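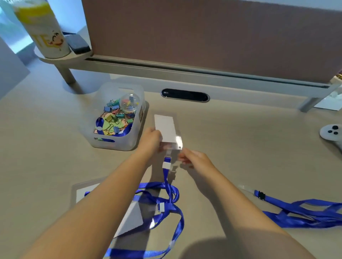
Maribeth Tagle wrote in after my last post to say that her name tags were driving her up the wall. The names were too small to read from across a table, half of them flipped backward by lunch, and she had typed every one by hand. Was there a faster way that didn't involve buying anything fancy?

Yes! There is, and it's called mail merge, and if you've been scared of it since some office job years ago, pull up a chair. I do the badges for our family reunion (the Dudás side, which is the loud side) and also for the Killthorpe quilt weekend every July, and between the two I've made pretty much every mistake you can make with a sheet of card stock.

What you need

A spreadsheet program, a word processor that does mail merge, heavy white card stock, a paper cutter or a ruler and a craft knife, and holders. Get your holders before you design anything. I once laid out 171 beautiful cards and then the holders arrived and they were the tall kind. My cards were wide. I said some words.

Step 1: Measure the holder

Measure the inside of the pocket, side to side and top to bottom, and take a tiny sliver off each number. You want the card to slide in without bowing. Then cut one blank piece of paper to that size and try it. If you have to shove, trim it and try again, and write the final size on a sticky note on your monitor, where you will look at it many times.

Step 2: Clean up your list

Make a spreadsheet with one row per person. I use these columns: First, Last, Town, Group. That's it. Keep first and last names in separate columns even if you're sure you won't need to, because you will want the first name bigger.

Now read the list out loud. I mean it, all of it. I caught "Marybeth" this way, and a cousin who was on there twice, and one row that just said "plus one." Go find out who plus one is. It's a sad thing to wear.

Accents matter too. Kinga Virág has been Kinga Virag on every badge she's ever been handed, and she was so tickled the year I got it right that she kept it on her fridge. If you save your list as a CSV file, pick the UTF-8 option or the accented letters come out as gibberish.

Step 3: Set up one card

Open a new document and start the mail merge as labels. If your card stock came perforated, pick the matching product number. If it didn't, choose a custom label and type in the size from your sticky note. Connect your spreadsheet, then build just the first card:

First name on its own line, bold, 48 point to start.
Last name under it, about half that.
Town or group at the bottom, smaller again.

Center everything. Use a plain font, please. I went through a curly script phase and people kept calling my aunt Lois "Bob." Leave extra room at the top if your holder has a slot punched there, or the slot will sit right on somebody's name.

Then hit the button that copies the first card to the rest of the sheet. In some programs it's "Update Labels," in others it's "Synchronize." If you skip it you get one nice card and a page of blanks, and you'll think you broke something.

Step 4: Find your long names

Preview the merge and flip through looking for anyone whose first name wraps to a second line. Shrink the whole design a couple of points if there are lots of them. If it's only one or two, finish the merge to a new document and fix those by hand.

Step 5: Print one page on cheap paper

Just one! Hold it up to a sheet of card stock against a window and see if the cuts line up. If everything is drifting, look in the print box for "fit to page" and turn it off. It's set to on by default on my printer and I forget every year.

Then load the card stock, a few sheets at a time. Mine jams if I get greedy.

Step 6: Cut and sort

Cut the long strips first and then the short cuts. Stack them in alphabetical order by last name as you go. For 200 people I'd split the cutting over two evenings, with a show on.

About the flipping

Maribeth, for yours, print the name on both sides. Run the same merge, print it twice, and put two cards in each holder back to back. It uses double the card stock and I don't care. Whichever way it spins, there's your name.

Print a few blanks too, with just the town line filled in, and bring a fat black marker. Somebody always brings a boyfriend.

Next up I'm doing table signs off the same spreadsheet, so don't delete yours.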